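Brendent adds repair service for small leather goods

Brendent has extended its repair service to wallets, card holders and coin purses. The service was previously limited to bags and belts. Items can be handed in at the Rumon shop or sent by post using a prepaid label from the Brendent website.

Repairs cover restitching, edge finishing and the replacement of worn linings. Thread is matched to the original in weight and colour. Split hide and bonded leather are accepted for stitching only, as neither takes a new edge coat reliably.
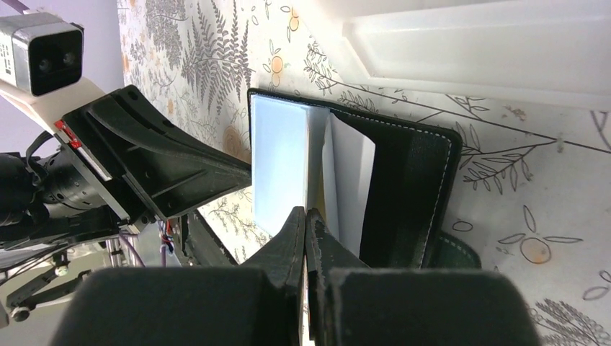

Standard turnaround is 30 days from receipt. Items made by Baletti or Nassar may take longer where parts have to be ordered. Each repair is guaranteed for two years against thread failure.

"Most of what reaches the bench has failed along the fold," said Ghada Kassab, workshop manager at Brendent. "The leather is usually sound and the thread has worn through."

Customers should remove all cards, cash and papers before sending an item. A written quote is issued before work begins, and return postage is free on unrepaired items.

The service opens in December. Price lists are available from the Rumon shop.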